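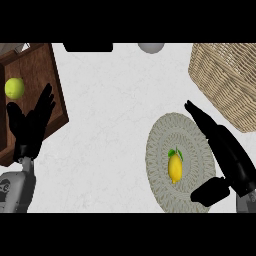
White marble top with faint gray veining, seen from directly above. Wooden tray not included.

Bronstead 400 Marble Worktop
Manufacturer: Cevanetti
Supplied by: Sezer Stone and Surface
Item status: made to order

The Bronstead 400 is a solid white marble worktop for kitchen islands, bakery benches and serving counters. It is cut from one slab and supplied without joints. The 400 in the name is the nominal series number and does not refer to any dimension.

Specification
Material: natural marble, white with gray veining
Thickness: 19 mm
Standard length: 1,485 mm
Width: cut to order
Top face: honed or polished
Underside: sawn, with bonded mesh
Edge: square with eased arris, or half round
Sealer: one factory coat, both faces

Finish
The honed finish has a low sheen and hides light wear better than the polished one. The polished finish shows more contrast in the veining and wipes down faster, but etch marks from acid are easier to see on it. Both take the same sealer. Finish cannot be changed after cutting.

Veining differs from slab to slab. Sample pieces show the range of color only. Customers who want a particular section of slab can mark it at the Brorkwood yard before the order goes to the saw. Slab viewing is on Friday, by arrangement with Tarık Bilgin.

Support
The base must be level to within 2 mm over the full length. Cabinets should have a continuous rail front and back. Overhangs beyond the cabinet face need brackets, and the bracket spacing is given on the cutting drawing. Do not rest the worktop on corner blocks alone. Bed it on neutral-cure silicone; acid-cure types stain marble.

Cutouts
Sink and tap openings are made at the factory. Inside corners are cut with a radius. Site cutting of sink openings voids the warranty. Single holes for taps may be drilled on site with a wet diamond core, working from the top face.

Care
Wash with warm water and a neutral soap. Wine, vinegar and citrus juice dull the surface if left standing, sealed or unsealed. Sealer slows staining but does not stop etching. Use a trivet under pans. Reseal when a few drops of water left on the surface begin to darken the stone. Scouring powder and bleach should not be used on either finish.

Delivery
Worktops travel on edge in a timber frame and must be stored the same way until fitted. Two people can move the standard length on level ground; stairs require a stone carrier. Inspect both faces before signing. Chips and cracks reported after installation are treated as site damage.

Orders placed before the end of October are cut from the current block. Drawings and cutout templates go to Kamil Rusnák in the cutting office, who returns a dimensioned proof for signature. Cutting starts once the signed proof is received.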